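Sorting and Storing Play Food: What We Learned From One Toy Kitchen Set

Student project report, Product Design and Materials, second year

28 June 2020

1. Background

The Trotier playroom lends out toy sets to families and to two after-school programs. The play food is the most popular part of the collection and also the part that comes back in the worst order. Pieces are returned in shopping bags, mixed with doll clothes and puzzle parts, and someone has to sort them before the next loan. The playroom asked our course for a better way to sort and store the food.

Our group took on the savory foods. A second group worked on fruit and vegetables and has written its own report. We began in December with a visit to the playroom and carried out the sorting trials in the workshop during the spring term.

2. What we started with

The playroom gave us 103 pieces of play food in three boxes. The boxes were labeled by age group, but the labels had stopped meaning much. We found the same kinds of food in all of them, along with lids, a spoon and a few pieces from board games.

We first wrote an inventory. For each piece we noted the kind of food, the main material, the length, and any damage. Hollow plastic was by far the most common material. The rest were felt, painted wood and a small number of soft rubber pieces. The rubber pieces were put aside early because several had gone sticky and picked up lint.

3. Choosing the test pieces

It was not practical to use the whole collection in every trial, so we picked a small group of foods that differed in shape. We wanted at least one long piece, one flat piece and one with corners, as these behave differently when they are dropped into a container or stacked. 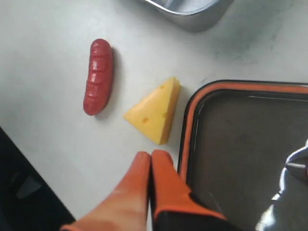 Long pieces roll and flat pieces slide under each other, and both habits affect how large a container has to be. We tested this by tipping a mixed handful into each container and checking whether the lid would close without rearranging anything. In the deep Serketti boxes the lid closed nearly every time, but the pieces at the bottom could not be seen. In shallow trays everything could be seen, and the lid often would not go on.

We also looked at cleaning. Grooves and holes make a toy look more like the real food, but they hold dirt. We used warm water, dish soap and an old toothbrush. A smooth piece took under 30 seconds. Pieces with deep molded detail took much longer, and two of them needed a second wash. We recommend that the playroom look at surface detail when it buys replacements.

4. Container trials

We compared four kinds of container: the deep boxes mentioned above, mesh bags, a divided cutlery tray from Trakton, and metal pans of the kind used in cafeterias. Each was scored for how easy it was to see the contents, how easy it was to clean, and how well it survived being dropped from table height. Price was noted but not scored. 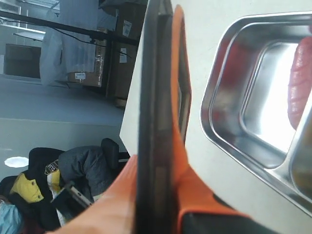
The metal pans were the last to be added and we did not expect much from them. They are heavier than the plastic containers and they make a lot of noise when toys are thrown in. On the other hand, they wipe clean very quickly, and the rounded corners leave few places for crumbs to collect. A bright bottom also helps with finding things. The red sausage stands out well against the metal, and even the sides of the basin pick up some red and brown. In the mesh bags the same kind of piece was hard to pick out from the others.

The mesh bags did well on weight and badly on almost everything else. Small pieces caught in the mesh, and one drawstring broke in the first week. The cutlery tray worked for long foods but wasted space on anything round.

5. Results

The metal pans came first for visibility and cleaning. The deep boxes came first for transport, mainly on account of their lids. No container did well on both.

Our proposal is to use the two together. Pieces would be washed and sorted in open pans at the playroom, then packed into lidded boxes for the loan itself. A contents card taped inside the lid would list the pieces by kind. We made a trial card using the Hsiao label template, and the playroom staff asked for larger print.

6. Problems and further work

Our drop test was too simple. We dropped each container flat, and in real use they are more likely to land on a corner. We also had no children in the trials, so we can't say whether the contents card makes any difference when a set is packed up at home.

The felt foods still need a separate cleaning method. They took overnight to dry and two of them lost their shape.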